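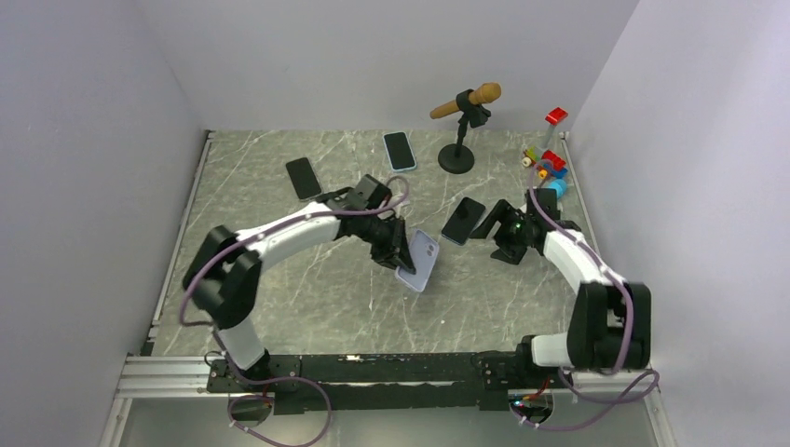 By Weronika Kurek

BRIRLEY — The two-armed phone sorter at Zavitz, the electronics refurbisher on the edge of town, was stopped for almost 30 minutes on January 3, 2025, after one of its grippers took hold of a smartphone and declined to give it back.

The phone was unharmed, according to the company. So was everybody else, though a technician's lunch is said to have suffered.

Zavitz has been training the pair of arms to pick handsets off a tabletop and pass them along for grading. On run 357 the left arm closed on a phone, lifted it and then reported to its own software that it was holding nothing at all. Having nothing to put down, it stayed where it was. The right arm, waiting its turn, waited.

"It was very polite about it," said Wiebke Strobel, who runs the workshop. "No alarm, no red screen. The log said everything was fine, over and over, until Hrvoje hit the stop button."

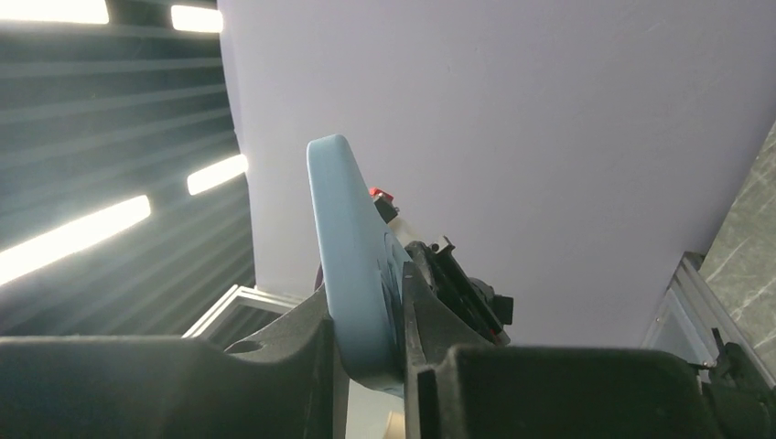

Hrvoje Babić, the technician on duty, blamed a grip sensor that had drifted out of range after a software update. The arms do not let go when the power is cut, a feature meant to keep handsets from dropping, so he had to back the fingers off by hand before he could get the phone out.

The stop button did its job, Strobel said, but the arm should have halted itself well before anyone reached for it. Zavitz has gone back to the earlier software and added a timer that shuts down both arms if either holds still too long in the middle of a job.

It is the second such stoppage at the workshop. In July the same arm let go of a handset too early and logged the result as a successful delivery.

Sorting has resumed at reduced speed, with a person at the button. Zavitz expects a replacement sensor from its supplier, Widine, and until it arrives Babić is eating at the bench.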